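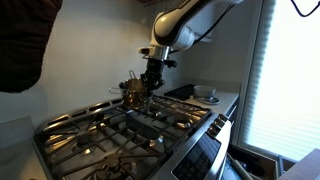

Torwood asked under my last post whether the Brokgate kitchen kit is worth paying for if you already own an arm. Short answer is yes for the gripper, maybe for the rest. Longer answer in this thread.

**2/** What you get in the kit: the gripper, a wrist coupling, one cable, a bag of screws and a login for the software. No arm. The arm is your problem. Price is $599, and the software is free until September. After that it's $10 a month.

**3/** Mounting took me one evening. The screws are fine. The printed guide is for the older coupling, so skip it and use the PDF on their site. Page 4 has the right bolt pattern.

**4/** Pans. The gripper holds a small stainless saucepan by the rim, and that is the job I bought it for. The angular fingers get a better bite on a thin rim than the flat ones I had before.

**5/** Cast iron is a no. My skillet is too thick at the edge and the fingers don't close square on it. Brokgate lists a payload of up to 4 pounds. I have not tried to find the limit over a gas range.

**6/** Software. You teach a move by hand, name it, save it. I have 291 saved moves now and the list has no folders. Search works but only on the first word of the name. Name things "saucepan back burner" and not "back burner saucepan" or you will be scrolling.

**7/** Cable. Route it along the outside of the arm and leave more slack than you think at the elbow. My first try was too short and the arm stopped with a fault every time it reached for the back of the stove.

**8/** Compared to the Nurberg set: Nurberg is $108 cheaper and comes with softer fingers. They're nicer on bowls and worse on metal rims. I sent mine back after two weeks. Refund was quick, no complaints there.

**9/** Farouk wanted to know about knobs. I don't let it touch the knobs. The kit has a knob-turning move in beta and I've left it off. I run the burners myself and the arm only moves pans.

**10/** Support answered two of my three emails. The one they missed was about spare finger pads, which still aren't in the store. If anybody has found a third-party pad that fits, post it below.

**11/** Keeping it. I'd wait on the subscription until they add folders.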